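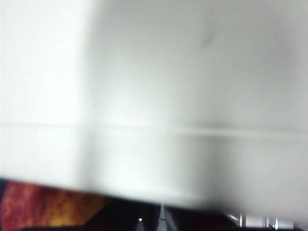

From: Savvas Kalogeropoulos
To: jormont-users
Date: 2026-07-22
Subject: Re: Arm carries on advancing after wrist view goes blank

Marina Kalogeropoulos wrote:
> We had the Jormont arm drive forward into the side of a cabinet
> yesterday during an approach move. Low speed, no injury, nobody
> inside the line at the time. The wrist camera was showing almost
> nothing but white and the planner kept going as if the way was
> clear. It stopped on the joint torque limit, which is later than
> I would like.
>
> Log says "depth: no return" for the last part of the move and
> then the torque trip. No warning before that. Has anyone else
> had this since the January release? I have not changed the
> approach settings, only updated.
>
> Also, does the stop on the Mellura base cut the arm as well, or
> only the wheels? The manual reads both ways to me.

Marina,

Yes, we have had the same thing at Ukent, twice, and I can now make it happen when I want to. I will take your second question first as it matters more.

The red button on the Mellura base cuts the wheels only, unless the link cable between base and arm controller is fitted and the input is switched on in the arm's safety page. Ours came with the cable fitted and the input switched off. So you could hit the button, hear the base brakes go on, and the arm would finish its move. Please check yours with the arm moving slowly in free space and don't take my word for it. If the arm doesn't stop, use the button on the pendant until you have it sorted out. We have put a strip of tape over the base button with "WHEELS ONLY" on it for the older unit, which has no input to wire to.

Now the white cabinet. The depth sensor can't measure anything closer than its minimum distance, and plain pale surfaces give it trouble further out than that. In both cases it reports no return. Before January, the planner treated no return as unknown and would not move into it. In the new release there is a setting called fill_unknown, and it is on by default. With it on, a patch with no return gets filled in from the last good reading at its edges. If the edges of the view still show something further off, low down under the overhang for example, then the whole patch is given that distance. The planner then believes there is open room where the panel is.

You can see how it goes wrong from a typical wrist view at that point. Nearly everything is pale and out of focus, with one thin seam running across, and a narrow strip along the bottom with some dark background and bits of chrome in it. The strip is the only part with much detail. Fill the rest from that and you get a cabinet-sized hole.

What I did to test it: I hung a sheet of white foam board from a stand, so that nothing would be damaged, and ran the same approach 20 times with the setting on and 20 times with it off. With it on, the arm touched the board three times. With it off, it stopped short every time, but it also refused the move on several runs where the way really was clear. That will annoy people who are working in tight spaces, and I suspect it is why the default was changed.

For now we are running like this:

fill_unknown off.

Approach speed down to 30 per cent of normal once the wrist is inside the last stretch. You set this per move, there is no global option.

Torque limit on the wrist joints lowered until it trips on a firm push by hand. Ours was set far too high, left over from when we were lifting the heavier gripper. Write down the old figures before you touch them.

A check in our own script that pauses the arm if most of the depth image has no return. It is a few lines and not at all clever. I will post it to the list when I have taken our site paths out of it. It doesn't replace any of the above, as it runs on the ordinary computer and not on the safety side.

One thing I have not got to the bottom of. On one of the three touches the log shows good depth readings for the panel until very late, then the fill takes over and the arm speeds up slightly. I don't understand the speeding up. It may be the planner deciding it has a longer run ahead than it thought, but I have only the one log with it in. If yours shows the same, could you send me the joint velocities for the last few seconds? The summary log isn't enough, you need the full one from the controller, and it gets overwritten after a restart. If you have not restarted yet then please pull it off first.

I have reported the default to the Salazar people, who look after the planner, and sent them the foam board logs. They replied that they could reproduce it and are looking at it. No date given. I asked them at least to put a warning in the release notes, and I would suggest that anyone else who has seen this writes in too.

Did you find any damage to the wrist? After our first one the camera bracket was bent very slightly and the calibration was out, though it looked fine by eye. Worth redoing the calibration before you trust any more approach moves - it was a couple of days before we noticed.

Savvas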